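Laundry Diaries: a gallery from the Brekden folding project

20 Apr 2023

I promised a few people I'd finally put up a page about what I've been doing with my afternoons, so here you go! The short version is that I drive a pair of robot arms by hand and fold clothes with them, over and over, and every fold gets saved so a learning system can study it later. The project is called Brekden. The model that learns from it is Mridha, and I'll probably mix the names up at least once because we all do.

I started in October with zero robot experience and a pretty average record with laundry. My first week was all washcloths. You'd think a washcloth would be easy, and with fingers it is, but with two grippers you suddenly notice how much you rely on feeling the cloth slide. I could see where the corner was and still close on thin air right next to it. I must have said "come on" to a washcloth more times than I'd like to admit.

After washcloths came dish towels, then T-shirts, then the stuff with zippers and buttons. We write the list of clothes in a tool called Gredeck, which hands out the next garment and the starting pose – flat, crumpled, inside out, draped over itself, whatever it's in the mood for. I used to cheat a little and drop things on the table in a shape I liked. Then I looked at what Mridha did with a sweatshirt that landed sleeve-first, and I stopped cheating. If all the examples start out tidy, the model only knows tidy.

The count as of this morning is 1176 saved folds, and 646 of those are pants of one kind or another. Pants are my thing now, apparently. I have opinions about pants! Leggings are the worst (they cling to themselves and there's nothing to grab), pajama bottoms are a treat, and jeans sit somewhere in between, depending a lot on the pair.

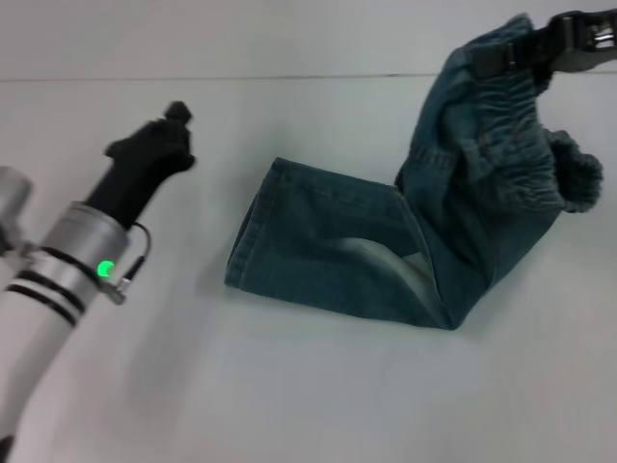

Denim has a will of its own, is how I'd put it. It's heavy, so when you lift one end the rest doesn't follow along the way a T-shirt would, it sort of hinges. The good news is that it stays where you put it. My usual plan is to get hold of the waist first, pull until the legs straighten out, and only then bring one leg over the other. I tried going cuff first for a couple of weeks and ended up dragging the whole pair in circles. Some of those runs are still in the set, marked as poor, and I'm told they're useful too. I choose to believe it.

The waist has its own troubles. It's the thickest part, with seams stacked on seams, so if you grab too deep the gripper holds a big wad and the fold comes out lopsided. Too shallow and it slips right when you've got everything lined up. The sweet spot is just past the top seam. I can hit it most of the time these days, but if I've had a long lunch I need a few tries to get my eye back.

A run gets a start mark and an end mark, and in between I try to keep moving. Pausing to think is the habit I've had the hardest time breaking. When I stop for a few seconds to plan, the arms just hang there, and a model that learns from that will happily hang there too. So I plan before I hit start. I stare at the garment, decide on my grabs, take a breath and go. If I change my mind halfway, I go with it and keep it smooth, and I don't restart unless something falls on the floor.

We also note which hand did the first grab. I'm very right-handed and it shows in the early runs, so now I alternate on purpose. Left-hand starts are slower for me by a lot. They're getting better though, and I caught myself opening a real drawer at home with my left hand the other day, which felt like some kind of milestone.

The other arm's job took me a while to appreciate. I used to park it off to the side and forget it, then have to swing it all the way across when I needed a second grip. Now I try to have it on its way before the first one is done pulling. It makes the run shorter, and it just looks nicer when you play it back.

People ask how long one pair takes. On a good day I can do up to 2 minutes of work per pair and be happy with it. Anything longer usually means I've lost a leg underneath and I'm fishing for it.

Next month we're moving on to Altia, the second round, where everything comes out of a pile and you have to pull one thing free before you can fold it. I did a few practice runs and got two socks and a pillowcase in one grab, so that'll be a humbling few weeks. I'm looking forward to it – pillowcases are nice, big flat things with four honest corners.

I'll add more pictures once Altia gets going. If you've got old jeans you don't want, any size, any color, please drop them in the bin by the front desk. Kids' sizes especially, we're very short on those. Empty the pockets first, please!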